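Fuswood Neighbors Newsletter

Kitchen and Pantry: Keeping apples through the winter

The apple sale at the Ostrowski orchard stand runs until the bins are empty, and a lot of households on our side of Tesetville have come home with more fruit than they can eat in a week. We get the same calls every year about how to store it. What follows is what has worked for members over several seasons, with a few notes on what hasn't.
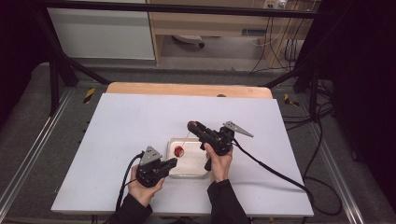
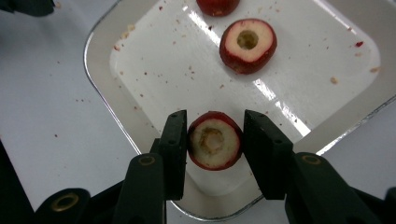
Can apples and potatoes be kept in the same cellar?

They can share the cellar if it is large and has some air moving through it, but keep them at opposite ends. Apples give off a gas as they ripen, and it affects potatoes stored close by. Apples also pick up an earthy taste from potatoes after a few weeks. If your storage space is a closet or a single shelf, put the potatoes somewhere else.

Sorting

Go through the apples the day you bring them home. Anything with a bruise, a split, a soft spot or a wormhole goes into a separate bowl for eating or cooking that week. A missing stem is also a reason to set an apple aside, as the torn skin lets rot in. Do not wash the ones you plan to store. The skin has a natural coating that slows drying, and water left around the stem leads to mold. Wipe off mud with a dry cloth and wash each apple when you are ready to use it.

Size matters too. Large apples go soft sooner than small ones of the same kind, so put the big ones on top or near the door and use them first.

Which kinds keep

Early apples, the ones picked in late summer, are poor keepers. Most of them turn mealy in two or three weeks even in the refrigerator, and are better made into sauce. The late, thick-skinned kinds last much longer. Ask at the stand which week your bag was picked and whether the grower stores that kind at home. The staff at Ostrowski will tell you if you ask, and the older bins are usually marked down for sauce.

Where to put them

Cold and a little damp is what you want. An unheated cellar, a back porch that stays above freezing, or the bottom drawer of the refrigerator will all do. A garage is fine until the hard cold sets in, but apples that freeze and thaw go brown and watery inside. If you use the garage, put a cheap thermometer next to the box and check it in the evening when a cold night is forecast.

For the refrigerator, use a plastic bag with a few holes poked in it and leave the top loosely folded. Keep the bag away from lettuce, broccoli and carrots. Carrots stored with apples turn bitter, and the greens yellow early.

For the cellar or porch, shallow boxes are better than deep ones. Two layers is plenty. Wrap each apple in a half sheet of plain newspaper so that one bad apple does not spoil the ones touching it. Glossy flyers do not work well for this. Mark the box with the kind of apple and the month.

Checking

Look through the boxes every week. Tuesday is trash day on most of our streets, so that is when I do mine. You will usually smell a bad one before you see it. Take it out, change the paper on the ones beside it, and use those next.

Cut apples

Several people asked how to keep slices from browning in lunch boxes. Lemon juice works but changes the taste. Salt water does the job for less money: half a teaspoon of salt in a cup of cold water, soak the slices for ten minutes, then rinse them under the tap. They will stay pale until lunch. Leaving the peel on helps the pieces hold together. Store them cold in a lidded container and eat them the same day or the next.

Drying

If you have more than you can store, drying takes up the least shelf space afterward. Core the apples and slice them into thin rings, all the same thickness. Thick rings stay damp in the middle and will mold in the jar. Lay them on racks in a low oven with the door propped open a crack, and turn them over halfway through. They are ready when they bend without feeling sticky and no moisture shows when you tear one. Let them cool all the way before you put them in jars. Shake the jar once a day for the first week, and if you see fog on the glass, put the rings back in the oven.

The electric dryer that belongs to the newsletter group can be borrowed for two nights at a time. It is a Flerkomier with stacking racks, and the racks need to be washed by hand. The deposit is $20, returned when the dryer comes back clean. There is already a waiting list, so put your name down early.

Sauce

Sauce is the best use for the bruised bowl. Cut out the bad parts, quarter the rest, and cook them with a splash of water over low heat until they fall apart. Start with no sugar and taste it at the end, as mixed kinds are often sweet enough. Sauce keeps about a week in the refrigerator and most of a year in the freezer. Leave an inch of room at the top of freezer containers.

If you are canning it, please use a tested recipe and follow the times given there. We have a folder of printed recipes at the library desk, and copies are free.

Jar swap

Nahuel Montecinos is collecting clean pint jars for the swap table again. He has 30 at the moment and is short on lids. Wide-mouth lids are the ones that run out. Drop them at the side door at 13 Fuswood Lane, in a bag or box with your name on it if you want the container back. Please do not leave jars that held pickles unless the smell is gone.

Next issue: storing onions and squash, and what to do with a pumpkin after it has been on the porch for a month. Send questions by the end of the week and we will try to fit them in.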